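Search this site Search Go

How to sort and store processors and memory from an old desktop

By Dayana Quezada
March

I've been pulling old office desktops apart for a fair while now (63 of them since I started keeping a list, which tells you something about my evenings) and for most of that time my loose parts lived in a biscuit tin. Processors wrapped in kitchen roll, memory sticks rattling about underneath, a label on the lid that said CHIPS. My brother once took it on a picnic.

So I got a proper tray printed, with a place for each sort of part, and everything got much calmer. This page is how I go about it now, from opening the case to having the bits put away where I can find them again. You don't need a tray like mine to follow along. A box with foam in it will do, as long as it's the anti-static kind.

What you want on the table:

- a cross-head screwdriver, a medium one
- isopropyl alcohol and some lint-free cloths
- an anti-static strap, clipped to something sensible
- small bags and a pen that writes on them
- a lamp you can move about

Switch the computer off, unplug it at the wall, then hold the power button down for five seconds. Side panel off next. On the desktops I get there's usually a latch or a couple of screws at the back, and if the panel won't budge have another look for a screw before you start heaving at it, because I've bent two that way and they never went back on straight.

Memory comes out first. Press the clips at the ends of the slot (some boards only have one that moves) and the stick pops up towards you. Lift it by the short edges and keep your fingers off the gold contacts. It goes straight into its slot in the tray. I like having memory and processor on the same panel, so that whatever came out of one machine stays together until I've written it down. 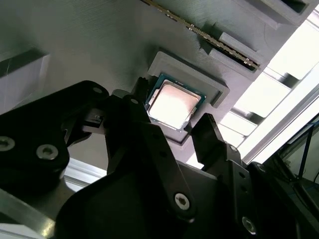
Marisol Tlapale wrote in to say I should be firmer about the strap: "I went years without one and thought I was fine, and then had three memory sticks in one winter that failed for no reason I could find. I can't prove it was static. I wear the strap now. Also, please tell people to write the machine's name on the bag BEFORE they take the part out, your way round is asking for trouble."

Fair enough, Marisol! Bags first, then parts. I've changed my own habits since that message and it does save a lot of squinting.

Getting the processor out

The cooler has to come off before you can get anywhere near the chip. If the machine still runs, let it tick over for a few minutes before you switch off and unplug, just to soften the paste. Loosen the cooler screws a little at a time, going corner to opposite corner, and then twist the cooler gently before you lift. The twist matters. With old paste the two can be properly stuck, and on the sort of socket that grips the pins you can yank the whole processor out attached to the cooler. I did this with my second ever machine and spent the rest of the night straightening pins with a sewing needle.

Once the cooler's off, wipe the metal lid with a drop of alcohol on a cloth, while the chip is still clamped in its socket and can't skid about. Then lift the lever, open the cover if there is one, and take the processor straight up. Hold it by the edges. No tilting, no dragging it across the socket.

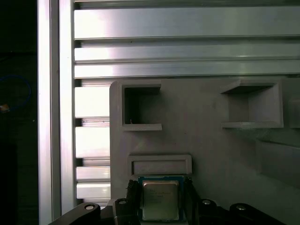
Irnutska, March

A few notes from doing a fresh batch, as I've had the tray going properly for a while and my opinions have firmed up.

The pockets want to be slightly generous. My first print (I'll call it the Mallet version, after the friend's dog who slept through the whole design process) had pockets so snug that I had to pick chips out with a fingernail, which is exactly the sort of prodding you're trying to avoid. The current one is called Kokolari, for no better reason, and has a bit of slope to the walls so that a chip settles down by itself if you let it go nearly level.

Printed plastic isn't an anti-static material unless you've bought the special stuff. I use the plain tray for sorting and for keeping things in order while I work, and anything going away for longer gets a bag. Please don't read this page and fill a drawer with bare processors!

Before each session I tip the tray over and give it a tap and a brush out. Stray bits do find their way into the pockets, and a tiny hard crumb under a processor is the last thing you want when you press down on it.

What to do about the power supply

People ask me this a lot, and my answer is to leave the inside of it alone. There are parts in there that can hold a charge after it's been unplugged. What I do is unplug its leads from the board, undo whatever's holding it and move it out of the way in one piece. Pull on the plug and never on the wires. The big connector has a clip you have to squeeze, and it can take a wiggle.

Do read the label while it's in front of you, though. Copy the model and the wattage into your notebook if you mean to reuse it, and check the connectors as well, because office desktops don't always follow the usual pattern and a supply that looks right may not fit another board.

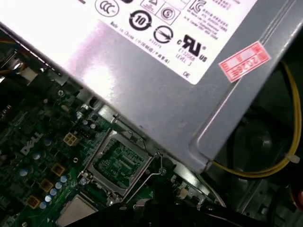
Power supply label, with the Dell board beneath.

Any supply with a dodgy smell, a bulge or a rattle goes to the recycling point at Stallau. I don't test those. The ones that seem sound get a strip of masking tape with the machine's number on it, and the screws taped on the side in a little bag.

Putting the processors away

Labelling is where I used to get lazy. A bag that says "i5 maybe" is no use to you in two years, so take down the whole code from the lid before the chip disappears into storage. On the one below, the engraving sits in short lines over the upper half of the metal and it's very faint, so I'd move the lamp low to one side and tilt my head about until the letters came up. If that doesn't do it, another wipe with alcohol usually will, as old paste loves to sit in the grooves. Write down every line, even the ones that mean nothing to you, and then read them back against the chip.

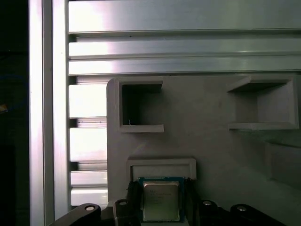 Before any of them go in bags I check the underside under the lamp. Flat gold pads should be clean, and a cotton bud with a little alcohol sorts out a smear. If yours has pins, look along the rows from two directions and you'll spot a leaning one straight away. Bent pins get a bag of their own with BENT on it in capitals, for a day when I've got more patience.

Then it's chip in bag, bag in a small rigid box, box on the shelf away from the radiator. Memory goes in the same way, one stick to a bag. I keep the notebook next to the boxes and cross a line through anything I've given away.

Next time I'll do hard drives and how to wipe them, which I've had three messages about already.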